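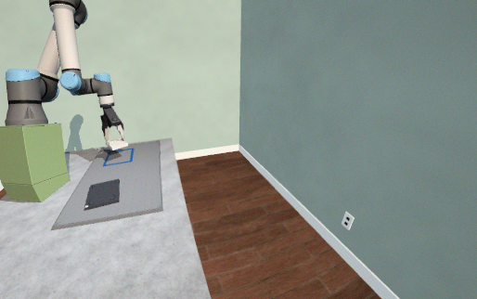 Trotia 지하수위 관측 대장 전사본

버전 3 README

개요

Trotia는 Ngubane 유역의 관측정 일곱 곳에서 손으로 기록한 지하수위 대장을 전사하여 표 형식으로 정리한 데이터셋이다. 원자료는 관측원이 줄자와 부저식 수위계로 측정해 종이 대장에 적은 값이며, 전사본에는 수위, 전기전도도, 수온, 일강수량, 양수 여부, 비고가 들어 있다. 수록 기간은 연속된 세 수문년이다. 수문년은 10월에 시작하여 이듬해 9월에 끝나는 것으로 정의한다.

전사와 검수는 Tumelo Mahlangu와 Mal-soon Oh가 맡았고, 관측정 표고 재측량은 Lwazi Magagula, 단위 환산과 품질 플래그 설계는 Siobhán Buckley가 담당했다. 대장 원본은 Bheki Venter가 Erwood 기록실에서 보관한다.

이 문서는 버전 3을 기준으로 한다. 이전 버전과 열 이름이 다르므로 기존 스크립트를 그대로 사용하는 경우 아래 변경 내역을 먼저 확인할 것.

디렉터리 구성

data/levels.csv
관측 본표. 한 행이 측정 한 번에 대응한다.

data/rain.csv
관측정 옆 우량계의 일강수량. 한 행이 관측정 하나의 하루에 대응한다.

data/wells.csv
관측정 제원. 관정 번호, 심도, 케이싱 상단 표고, 스크린 구간, 대수층 구분.

data/events.csv
측점 이설, 케이싱 절단, 수위계 교체, 관정 세척 등 시계열에 영향을 주는 작업 목록.

meta/flags.txt
품질 플래그 정의.

meta/ledger_index.csv
대장 권, 면, 행 번호와 본표의 record_id를 연결하는 색인.

scripts/to_elevation.py
케이싱 상단 기준 심도를 표고로 환산하는 스크립트.

scripts/check_ranges.py
범위 검사와 중복 검사를 수행하는 스크립트.

모든 CSV는 UTF-8, 쉼표 구분, 줄바꿈 LF이다. 첫 행은 열 이름이다. 결측은 빈 칸으로 표기하며 대체 숫자값은 사용하지 않는다. 소수점은 마침표로 통일했다. 대장에는 소수 쉼표로 적힌 면이 섞여 있으나 전사 단계에서 모두 바꾸었다.

본표 열 정의

record_id
문자열. 측정의 고유 식별자. 버전이 바뀌어도 재사용하지 않는다.

well_id
문자열. wells.csv의 같은 이름 열과 연결된다.

obs_time
문자열. 현지 표준시 기준 측정 시각. 대장에 시각이 없으면 날짜까지만 기재하고 time_flag를 N으로 둔다.

depth_toc
실수, 미터. 케이싱 상단에서 수면까지의 거리. 아래 방향이 양수이다.

stickup
실수, 미터. 측정 당시 지표면에서 케이싱 상단까지의 높이. events.csv의 작업 이력을 반영한 값이며 대장에 직접 적힌 값이 아니다.

level_elev
실수, 미터. 표고로 환산한 수위. 환산식은 아래에 있다.

ec
실수, 마이크로지멘스 매 센티미터. 섭씨 25도 기준 보정값. 보정 여부가 불명확한 측정은 ec_flag를 U로 둔다.

temp
실수, 섭씨. 채수기 안에서 측정한 수온.

pumping
정수. 측정 당시 같은 관정 또는 인접 관정에서 양수 중이었으면 1, 아니면 0. 대장에 언급이 없으면 빈 칸.

method
문자열. tape는 분필 줄자, buzzer는 부저식 수위계.

observer
문자열. 관측원 코드. 실명과의 대응표는 배포하지 않는다.

q_flag
문자열. 수위값의 품질 플래그.

remark
문자열. 비고란 전사. 원문 언어를 유지했고 번역하지 않았다.

표고 환산

level_elev는 다음과 같이 계산한다.

level_elev = toc_elev - depth_toc

toc_elev는 케이싱 상단 표고이다. 케이싱 상단은 작업에 따라 바뀔 수 있으므로 wells.csv에는 유효 구간별로 행을 나누어 수록했다. valid_from과 valid_to가 구간의 양 끝이며, valid_to가 비어 있으면 현재까지 유효하다. 구간은 시작을 포함하고 끝을 포함하지 않는다.

표고 기준은 Erwood 측량점이다. 국가 수준점과의 연결 측량은 수행하지 않았다. 유역 안의 관측정끼리 수위를 비교하는 용도에는 문제가 없으나, 외부 표고 자료와 결합하려면 별도의 기준 변환이 필요하다. 변환값은 이 배포본에 포함되지 않는다.

재측량 이전의 표고로 계산한 값은 버전 1과 2에만 남아 있다. 재측량 결과 관정 E4의 케이싱 상단 표고가 수정되었고, 이 관정의 level_elev는 전 기간에 걸쳐 바뀌었다. depth_toc에는 변동이 없다.

관측정 구성

E1, E2, E3은 Erwood 농장 북쪽 단구의 충적층 관정이다. 세 곳 모두 심도가 얕고 하천 수위에 빠르게 반응한다.

E4는 같은 농장의 남쪽 경계에 있으며 풍화대까지 내려간다. 스크린이 충적층 하부와 풍화대 상부에 걸쳐 있어 두 대수층의 혼합 수위로 보아야 한다.

G1과 G2는 Grutell 양수장 부지에 있다. 두 관정은 양수정과 가까워 건기에는 대부분의 측정이 양수 영향권 안에서 이루어졌다. pumping 열이 1인 행의 비율이 다른 관정보다 뚜렷하게 높다.

N1은 유역 상류의 기반암 관정이다. 배경 수위를 파악하려는 목적으로 설치했으며 인근에 양수 시설이 없다. 우기에 진입로가 침수되면 측정이 중단된다. 2월의 공백은 대부분 이 이유로 생겼다.

측정 절차

관측원은 정해진 순서로 관정을 돌며 측정한다. 표준 순서는 N1에서 출발하여 E 계열을 거쳐 G 계열에서 끝난다. 측정은 오전 7시에 시작하는 것이 원칙이나 실제 시각은 대장에 적힌 대로 전사했다.

분필 줄자를 쓰는 경우 두 번 측정하여 차이가 허용 범위에 들면 두 번째 값을 기록한다. 허용 범위를 벗어나면 한 번 더 측정하고 세 값의 중앙값을 적는다. 대장에 세 값이 모두 남아 있는 행은 remark 열에 원값을 그대로 옮겼다.

부저식 수위계를 쓰는 경우 테이프를 내릴 때와 올릴 때의 신호 지점을 각각 읽고 평균을 적는다. 테이프 신장 보정은 현장에서 하지 않았고 전사본에도 적용하지 않았다. 얕은 관정에서는 무시할 수 있는 크기이며 N1에서는 읽기 오차와 비슷한 크기가 될 수 있다.

전기전도도와 수온은 채수기로 수면 아래의 물을 떠서 잰다. 관정을 퍼내고 재는 절차가 아니므로 케이싱 안에 정체된 물의 값을 포함한다. 대수층의 수질을 대표하는 값으로 사용하는 것은 권하지 않는다.

우량계는 통형이며 하루 한 번 읽고 비운다. rain.csv의 amount 열은 밀리미터 단위이다. 통의 용량은 50 mm이며, 그 이상의 강수는 넘침으로 처리했다. 넘침이 표시된 날의 값은 하한값이고 overflow 열이 1이다. 누적 강수량을 계산할 때 이 열을 무시하면 우기 강수량이 과소평가된다.

전사 절차

대장은 면 단위로 스캔한 뒤 두 사람이 독립적으로 입력했다. 두 입력본을 행 단위로 대조하여 불일치 목록을 만들고, 불일치 항목은 원본을 함께 보며 확정했다. 확정하지 못한 항목은 빈 칸으로 두고 q_flag에 X를 부여했다.

문자 인식 도구는 사용하지 않았다. 초기 시험에서 1과 7의 혼동이 잦았고, 지운 자국 위에 다시 쓴 숫자를 구분하지 못했다.

줄을 그어 고친 값은 고친 뒤의 값을 채택했다. 고치기 전 값이 읽히는 경우에는 remark에 중괄호로 묶어 남겼다. 고친 사람과 시점은 알 수 없다.

대장의 같은 면에서 앞 행과 동일하다는 뜻의 반복 부호가 쓰인 경우, 날짜와 관측원 칸에서는 앞 행의 값을 채웠다. 수위 칸에 반복 부호가 쓰인 행은 실제로 측정했는지 판단할 수 없으므로 값을 채우되 q_flag를 R로 두었다.

품질 플래그

G 정상
범위 검사와 연속성 검사를 통과한 값.

R 반복 기입
수위 칸에 반복 부호가 있던 행.

P 양수 영향
pumping이 1이고 직전 측정과의 차이가 관정별 임계값을 넘는 행. 임계값은 flags.txt에 있다.

S 의심
연속성 검사에서 벗어났고 설명할 작업이나 강수가 확인되지 않는 행. 값은 수정하지 않았다.

C 정정
단순 오기로 판단해 수정한 값. 원값은 remark에 있다. 미터 단위의 앞자리를 한 칸 잘못 적은 사례가 대부분이다.

X 판독 불가
값이 비어 있다.

D 건조
관정 바닥까지 물이 없었다는 기록. depth_toc는 비어 있으며, 수위는 관정 바닥 표고보다 낮다고만 말할 수 있다. 평균이나 추세를 계산할 때 결측과 같은 방식으로 제거하면 건기 수위가 실제보다 높게 추정된다.

한 행에 플래그가 여러 개 해당하면 X, D, C, R, P, S, G 순으로 앞선 것 하나만 기재한다.

알려진 문제

G1의 첫 수문년 대장 가운데 물에 젖어 번진 면이 있다. 이 구간은 X의 비율이 높고 time_flag도 대부분 N이다. 보간하지 않았다.

E2는 둘째 수문년 중간에 케이싱 상단이 절단되었다. 작업일은 대장에 적혀 있지 않으며, events.csv의 날짜는 전후 측정값의 단차와 농장 작업 일지를 대조하여 정한 것이다. date_source 열에 inferred로 표시했다.

E3과 E4의 값이 서로 바뀌어 기입된 것으로 보이는 행이 있다. 수위와 전기전도도가 모두 뒤바뀐 경우에만 교정하고 C를 부여했다. 수위만으로는 판단이 어려운 행은 S로 남겼다.

관측원 코드 O5는 두 사람이 함께 사용한 시기가 있다. 관측원별 편차를 분석할 때는 이 코드를 제외할 것.

수온계 교체 전후로 temp에 계통 편차가 있다. 병행 측정 기록이 없어 보정값을 정할 수 없다.

rain.csv에서 N1의 결측은 우량계를 읽지 못한 날이며 무강수일이 아니다. 며칠분을 한 번에 읽은 경우 마지막 날에 합계를 적고 accum 열을 1로 두었다.

권장 용도와 제한

계절별 수위 변동, 강수에 대한 관정의 응답, 수기 관측 자료의 오류 유형 연구에 사용할 수 있다. 품질 검사 알고리즘의 시험 자료로도 적합하며, 이 경우 C와 S 행의 remark를 정답 정보로 사용할 수 있다.

허가 양수량 산정이나 음용 적합성 판단에는 사용할 수 없다. 측정 간격이 불규칙하므로 등간격을 가정하는 방법은 재표본화 후에 적용해야 한다. 하루보다 짧은 변동은 이 자료로 분해되지 않는다.

G 계열의 수위에서 자연 변동만 분리하려면 양수 일지가 필요하다. Grutell의 양수 일지는 공개 대상에서 제외되었고, 이 배포본에는 pumping 열 외의 양수 정보가 없다.

개인정보와 위치

관측원의 이름은 코드로 바꾸었다. 비고란에 등장하는 주민 이름과 전화번호는 삭제하고 대괄호 안에 삭제라고 적었다. 관정 좌표는 제공하지 않는다. wells.csv의 rel_x와 rel_y는 Erwood 측량점을 원점으로 하는 상대 위치이며 미터 단위이다.

스크립트 실행

스크립트는 Python 표준 라이브러리만 사용한다. 저장소 최상위 디렉터리에서 실행한다.

python scripts/check_ranges.py data/levels.csv
python scripts/to_elevation.py data/levels.csv data/wells.csv

check_ranges.py는 위반 행의 record_id와 검사 이름을 표준 출력에 쓴다. 위반이 없으면 아무것도 출력하지 않고 종료 코드 0을 반환한다. S 행은 기본적으로 출력에서 제외되며, 포함하려면 --all 옵션을 준다.

to_elevation.py는 level_elev를 다시 계산하여 새 파일로 저장한다. 입력 파일은 덮어쓰지 않는다. 유효 구간이 없는 측정이 발견되면 해당 record_id를 출력하고 중단한다.

변경 내역

버전 3
열 이름 dtw를 depth_toc로 변경. 표고 재측량 반영. 플래그 R과 D 추가. rain.csv에 overflow와 accum 열 추가. ledger_index.csv 신설.

버전 2
N1 추가. 전기전도도 온도 보정 통일. 관측원 이름을 코드로 대체.

버전 1
E 계열과 G 계열의 수위만 수록한 최초 배포본.

이용 조건

출처를 표시하면 복제, 수정, 재배포할 수 있다. 파생 자료를 배포하는 경우 사용한 버전과 수정한 열을 밝혀야 한다. 인용에는 데이터셋 이름, 버전, 전사자 두 사람의 이름을 포함한다.

오류 신고

전사 오류로 의심되는 행은 record_id와 열 이름, 의심 사유를 적어 저장소의 이슈로 등록한다. 원본 면의 확인은 Bheki Venter가 하며, 확인된 수정은 다음 버전에 반영한다. 스캔본 열람을 원하는 경우 ledger_index.csv에서 권과 면 번호를 찾아 함께 적을 것. 비고란에 개인정보가 있는 면은 해당 부분을 가린 사본으로 제공한다.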